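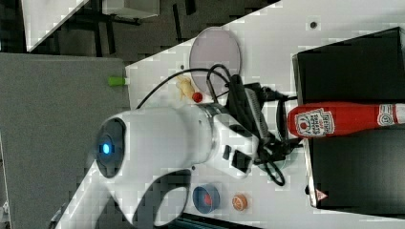

On the yield stress question: the consistometer figure and the yield stress are different properties, and I think the thread has been treating them as one. A consistometer tells you how far a fixed charge of sauce travels down a level trough in a fixed time. It mixes yield stress, viscosity, density and slip along the floor of the trough into a single distance. Yield stress is the stress below which the sauce behaves as a solid. It decides whether the product sits in the neck when the bottle is inverted, whether it holds a peak on a plate, and whether herb pieces stay suspended over a shelf life. Storage position complicates this further. A ketchup bottle lying on its side, like the red one resting on the black box, has its headspace running along the upper wall instead of sitting under the cap, and the product will only level out if the gravitational stress across the fill exceeds the yield stress. Two sauces with the same trough distance can behave quite differently in that position.

Chiamaka Ekwueme wrote:

> We have moved our ketchup from the old paste to Stornano and
> the trough readings match the old batches, so on paper nothing
> has changed. Customers say otherwise. The complaint is that it
> won't come out, and then too much comes out. We also see a
> layer of clear liquid at the neck after a few weeks, which we
> never had before. Sugar, salt and vinegar are the same. The
> Tatov starch is at the same level as always. Cook time is the
> same. Batch 1447 is the worst of them and was also the first
> one run through the Sayce pump after it was rebuilt.
>
> Is there a way to measure yield stress without buying a
> rheometer? And is the serum layer the same problem or a
> separate one?

Taking the second question first, I would treat them as one problem until the evidence separates them. Serum at the neck means the pulp network is contracting or was never continuous. A contracting network is usually stiff, and a stiff network with thin serum around it gives the behaviour your customers describe. Nothing moves until the stress is high enough, then a plug shears off along a lubricated wall and arrives all at once. A product with a lower yield stress and a thicker serum can give the same trough distance and pour without any trouble.

The usual cause after a change of paste is the break temperature. Hot break paste has its pectic enzymes inactivated early, retains long-chain pectin, and has a viscous serum. Cold break paste loses much of that pectin before the enzymes are stopped. It has better colour and fresher flavour, but the serum is thin and the body comes almost entirely from insoluble solids. If you concentrate a cold break paste further, or dose more of it, you can bring the trough reading back to target while the serum stays thin. I would ask the supplier directly whether the Stornano lot is hot or cold break, and ask for serum viscosity as well as soluble solids. If they can't give you the first answer in writing, change supplier.

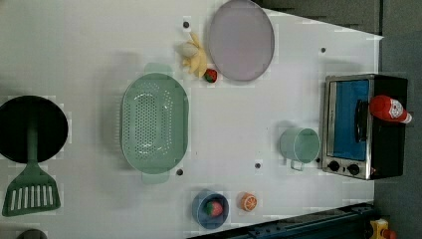 The second suspect is particle size. Screen aperture at the finisher and the amount of shear after cooking both change how the cell fragments pack. Coarse pulp gives a weaker network with more free liquid. Finer pulp has more contact points and holds serum better, up to the point where you have broken so many cells that the structure collapses. This is where the pump comes in. A rebuilt pump with tighter clearances shears harder than a worn one at the same speed, and ketchup does not fully recover afterwards. Some of the structure returns overnight and some is lost for good. Batch 1447 changed two things at once and is not much use as evidence. If you have any of the old paste left, run a small batch of it through the rebuilt pump and compare it with retained samples from before the work was done.

Third, the starch. The same dose is only the same thing if it hydrates to the same degree. Acid and sugar both interfere, so the order of addition matters. If the new paste is lower in solids and you are adding it by weight to reach the same final Brix, the water available at the moment the Tatov goes in will be different, and so will the swelling. A drop of diluted iodine under a cheap microscope will show you whether the granules are intact, swollen or burst. Swollen and mostly intact is what you want.

On measurement without a rheometer, there are two methods I would trust in a small plant.

The slump test. Fill an open-ended cylinder to the brim, level it with a straight edge, lift it vertically at a steady rate, and measure how far the top of the column drops. The ratio of slump to cylinder height gives a dimensionless yield stress, which you multiply by density, gravity and cylinder height. A piece of smooth pipe is adequate provided the ends are square. Wet the inside wall very slightly and be consistent about it. Let the sample stand for the same interval after filling every time, as the structure rebuilds while you wait. For ketchup I use a short cylinder, roughly as tall as it is wide, because a tall one tends to topple.

The vane. If you can borrow a rotational viscometer with a torque readout, a four-bladed vane turned very slowly will give a peak torque, and the peak converts to yield stress through the vane dimensions. It disturbs the sample far less than a cylindrical spindle does and it avoids wall slip, which with a serum layer present is the main source of error. Keep the vane well clear of the walls and base of the beaker.

Temperature matters for both. At Cusholm we lost most of a December chasing a drift that came down to samples being carried across an unheated yard before testing. We now condition everything in a water bath overnight and note the temperature on the sheet beside the reading.

For the serum, spin 200 g in a centrifuge at a fixed speed and time, decant, and weigh the liquid. If you don't have a centrifuge, a filter paper test works for comparisons – put a fixed volume on the centre of the paper and measure the radius of the wet ring after 32 minutes. The interval is arbitrary, but all of our back data uses it, so I would be able to compare your readings with ours.

My suggested order: break type from the supplier, serum test on old and new retained samples, then the pump trial. Leave the starch dose alone until those are done. Raising it will hide the serum layer for a few weeks and make the pouring complaint worse.

If you post the slump figures, include cylinder height, density and rest time. Without those I can't convert them.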